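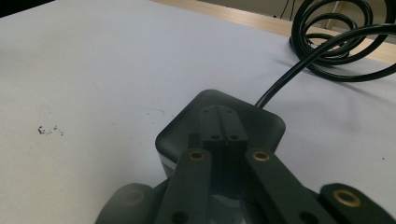 Rubber tiles at Bunting: worth the wait?

The Bunting range closes its pistol bays in September so Rarkano can hang new ballistic rubber on the back wall. The sales sheet promises 90 percent less splatter. Less than what, it doesn't say. We asked twice and got the same sheet back.
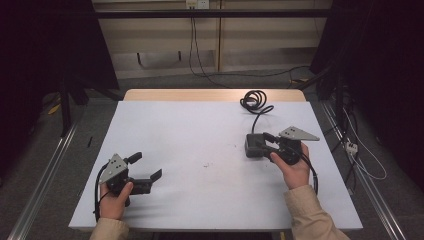 Four bays go first, and lane fees rise to $4 a visit once they reopen. Members who shot at Maltano after a similar job will remember the smell, and the tiles that had to be swapped out well before the 300 days on the warranty were up. 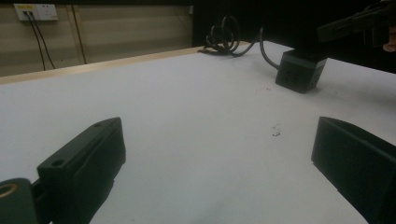 A reader in Tirau writes that her club has had the same tiles for two seasons with no trouble, and that we should quit griping until we've shot on them. Fair enough. We'd still like to see the test numbers.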